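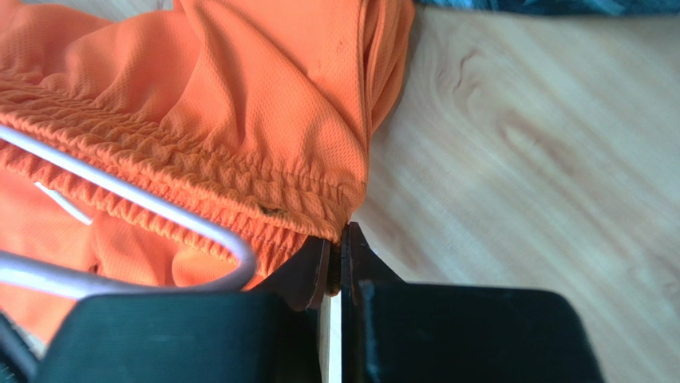 Small-town rec leagues deserve a love letter, so I'm writing one! I joined the Skirketti indoor soccer league in December, having not kicked a ball since tenth grade, and I now plan my whole week around it.

You don't try out. You pay your 30 dollars, somebody puts you on a team, and off you go with a dentist in goal and two sisters who have been arguing about offside since they were kids. 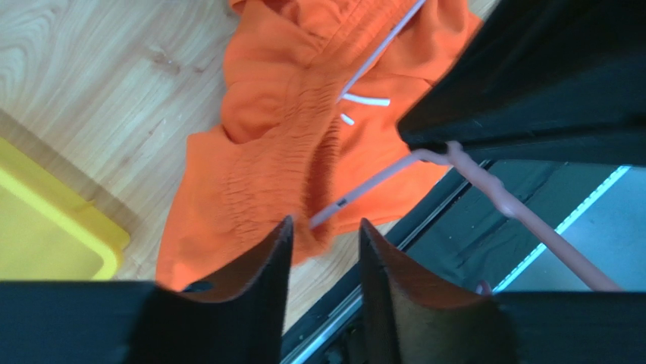
My captain, Saranya Sundaram, yells "lovely!" at passes that roll straight out of bounds. I've started doing it too. We lost to Tsakiris by six and went out for pancakes with them afterward (great pancakes, terrible coffee).

Our town has 3,445 people in it, and before this winter I knew maybe my own street. Now I get waved at in the hardware store. 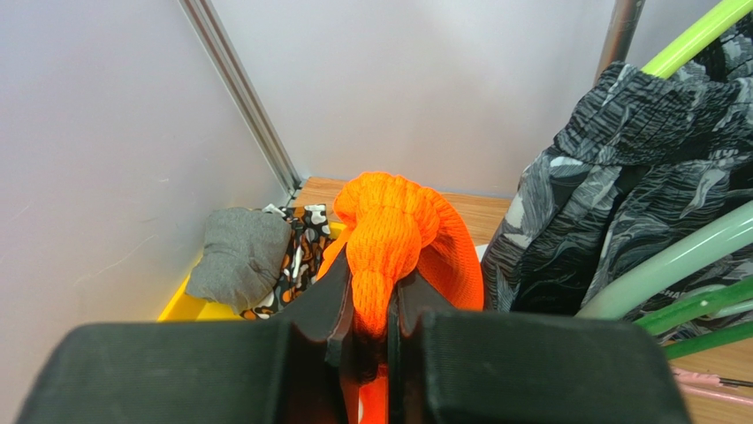
The town council votes on gym hours soon, and I hope they keep the late slot open. It's the only one the bakery crew and the night nurses can both make, and they're our best players by a mile.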